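Keeping the plastic on: covering hardbacks so they last

A good clear wrap will add years to a hardback, even if it does go a bit crinkly and catch the light.
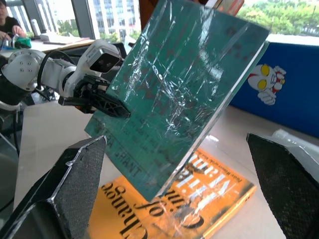 Erlinda Maglaya wrote in to ask whether covering books is worth the bother at all, as her mum used sticky-back plastic on everything and half of it went yellow and took the lettering off when she tried to peel it. Fair point, Erlinda! I'd never put anything sticky straight on to a book I liked. What I use is the plain clear film that comes on a roll, the sort with no glue on it anywhere, and the only tape goes from plastic to plastic. If it looks awful in ten years you snip it off and the book underneath hasn't had a thing stuck to it.

I did my whole front room shelf over one wet Sunday (74 books, and my back knew about it) and these are the bits I'd pass on.

Dust first. A soft paintbrush along the top edge of the pages, with the book held tightly shut so it all goes outwards and doesn't drop down into the spine. Then a dry cloth over the boards. Don't be tempted by a damp one - cloth covers mark terribly.

Cut the film bigger than you think. I leave 6 cm all the way round, and the spare gets folded inside the front and back boards. My first few I cut mean and they popped off every time the book was opened.

Fold with the book closed, or nearly closed. If you pull the film tight while it's lying open, it won't shut properly afterwards and you'll have to start again. I speak from experience, sadly.

Crinkles don't matter much. You can smooth the worst with the side of your hand, working from the spine outwards, but please leave the hairdryer in the drawer. Matilde Torres tried it on a cookery book and ended up with a hole the size of a saucer.

If the title is hard to read through the shine, a little paper label tucked under the film at the spine does the job. Pencil, so it can't bleed.

I keep the offcuts in a shoebox for paperbacks, and the longer strips do nicely round recipe cards.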